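**Washing linen napkins before first use??**

**hemline68**
Got 2 sets of the Trutwood linen ones in October, still folded in the drawer. Tag says cold wash, my sister says hot or they'll shrink later on you. Which is it

**pineck_mom**
Hot. Once. Get the shrinking over with, then cold forever.

**dryerlint**
Disagree. I did hot on a set from Basodora and lost close to an inch on the long side — hems went wavy and never came back. Cold from day one, hang dry.

**pineck_mom**
thats the dryer, not the water. Did you tumble them?

**dryerlint**
Low heat, 20 min. Maybe. Still say the water did it

**oldspoon**
Ersoy towels were the same story here, 3 washes before they soaked up anything at all. No softener, ever. Half cup of vinegar if they feel stiff.

**dryerlint**
vinegar eats the rubber seals, please dont

**oldspoon**
Been doing it for years, seals are fine

**hemline68**
ok ok. Going to do one set hot and one cold and mesure both after. Hanging everything, no dryer. Will post the numbers when they're ironed

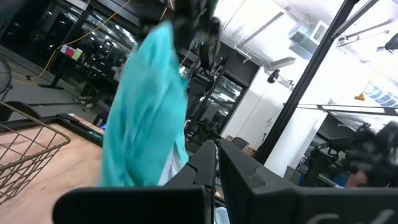

Also does anyone iron these damp or wait till they're all the way dry? Mine always get that shiny look on the folds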